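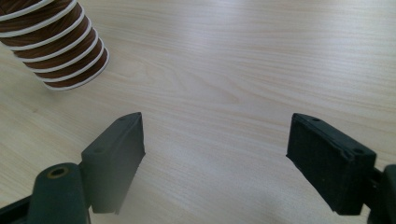

Fig. 1. Gripper open, cups nested rim down.

Unit 4 handout: Picking from a nested stack
Firkach robotics stream. Notes by Ea Bach, lab sessions with Lefteris Rallis.

I love this unit! Paper cups are cheap and light, and they'll teach you more about grasping than any block of wood. A nested stack gives you rims packed close together, thin walls that buckle, and one cup that would dearly like to bring its neighbour along for the ride.

Terms for this week
Approach: the path of the open fingers up to the object.
Aperture: the gap between the fingertips.
Pre-grasp: fingers spread and lined up, nothing touched yet.
Double pick: two cups come away together. Everyone gets these.

Before you record
Set the aperture wider than the cup at its rim. Come in level and keep both fingertips at the same height -- if one leads, it pushes the stack over before the other arrives. Close slowly until the wall just starts to give, then ease off a hair.
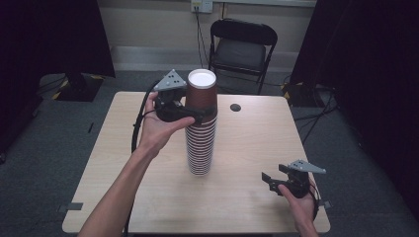 Fig. 2. Left gripper closed just under the top rim, right gripper open and waiting.

Two-handed work
Decide who does what before you start. One gripper holds the stack, the other stays low and open until it's needed. Watch your cables too, and leave enough slack for a full reach. Swap hands halfway through your set. Your weaker side will feel hopeless for the first few tries and then it gets really fun.

What to hand in
Each pair records 11 clean runs and any failures along the way. Please keep the failures! They're my favourite part of the marking. Name your folder Clandberg plus your pair number. The whole class is aiming for 600 runs by the end of April, and we're at 152 now.

Reading: Stenico notes, chapter on thin-walled objects. Skip the friction derivation if you like, we'll do it on the board next time.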